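Drudasley workroom: desk items and small tools

Bench gallery, set 5
Compiled by Asmaa Ouazzani
2023-04-28

The pages in this set cover the small things kept on and around the bench at Drudasley: writing tools, erasers, card, sheet material, trays and cups. They are the items that get moved most and recorded least. The larger stock (shelving, cutting boards over full width, boxed paper) is dealt with in the Collstead list and is not repeated here.

Entries use plain names. Where an item has a maker's name in the stock book, the name stays in the stock book. Colours are given as they look under the bench light, which is on the cool side, so a pale item may look greyer on the page than it does by the window. Sizes are left to the stock book as well.

Sheet material is logged by the pack and goes flat on the bench before use. Blocks and offcuts are kept for propping, spacing and holding down corners. Anything with a point or a cap is stored lying down at the end of the day, caps on.

Block and sheet

Light wooden block with a smooth, pale top face. The white piece to the right lies flat on the work surface. Blocks of this sort are entered under "spacers", whatever they were cut for in the first place. Old pencil marks are sanded off in October, when the whole shelf is gone through. 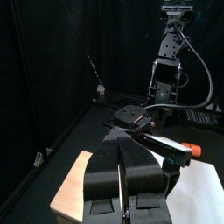 Wooden block, left; white sheet or panel, right.

Notes on sheet

White sheet shows every mark, so it is the last thing out and the first thing away. The pack on the shelf came through Abdelaziz and holds 700. Corners bend if the pack is stood on end. Part-used sheets go in the lower drawer, face down, and are used up for labels and test strokes before a new one is taken. Sheet with ink on both sides is scrap.

The same drawer holds the blotting paper. Keep the two apart: they feel alike when picked up in a hurry, and blotting paper is no use for labels.

Writing tools and erasers

Thin black markers are the standard for labels. The thick ones bleed through card and are kept for boxes only. Replace a marker when the line breaks up on a smooth surface, and put the cap in the bin with it. Loose caps have been found in every drawer.

Pink erasers are for pencil. They smear marker and should not be tried on it. Rub towards the edge of the sheet and brush the crumbs into the hand.

Trays, cups and boards

Trays are for sorting and cups are for standing things in. The rule at Drudasley is that a tray is emptied before it is moved, which saves picking small parts off the floor. Boards go under any cutting work and are wiped with a dry cloth. Water lifts the surface of the older ones, and the Drestcombe batch had to be written off for that reason.

Cards that belong with a box are kept beside it until both have been entered, then go inside.

Mixed items on the black table

The peach-coloured board is flat and roughly square. Next to it is a red cup with a white rim, then a salmon-pink tray. The small box is brown with red sides and has a white card with dark markings leaning beside it. Nearer the front are the large white sheet, a thin black marker and a pink eraser, with an orange-handled tool, green at the tip, to the right of the sheet. The light blue plastic piece with the knob is entered under "sundries" until it has a better heading.
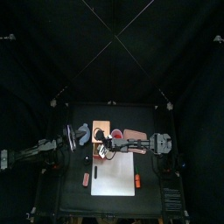

Storage and numbering

Shelf numbers run from left to right, starting at the door. Desk items are on shelf 3, trays and cups on the shelf below. Stock book entries for this set begin at 3000 and leave gaps for later additions. A number is not used again after an item has been scrapped.

Corrections to names or colours should be sent to Asmaa Ouazzani with the set number and the heading. Changes to shelf positions are made in the stock book first and copied to these pages afterwards, so if the two disagree, go by the book.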